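3.2 How people talk about an old computer

I'll admit this is the part of the study I enjoyed most! We had 3928 survey replies from Gerker and Bollwood, and I figured most folks would say they got rid of a desktop when it got slow. Wrong guess on my part. The word that kept coming up was "closed." People had owned a machine for years and never once seen the inside of it, so when something quit they thought of the whole box as dead (one person in Bollwood called it "a sealed jar").

So in October we ran follow-up talks with 132 of them, and I asked each one what they pictured behind the side panel. Drives came up a lot, fans too, and after that it got pretty vague. 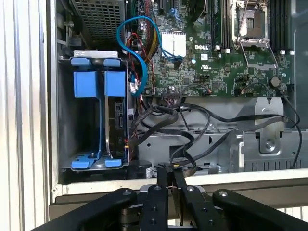
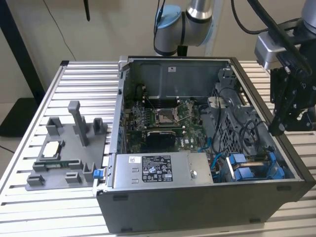 Figure 2. Desktop computers lying on their side, open.

The Gerker group was more willing to try a repair, and I think that's mostly down to the swap shop on Cotton Street, where 50 of our people had bought or traded parts. Bollwood has no shop like it. I come back to that gap in Section 4, where I look at what a repair costs in each town.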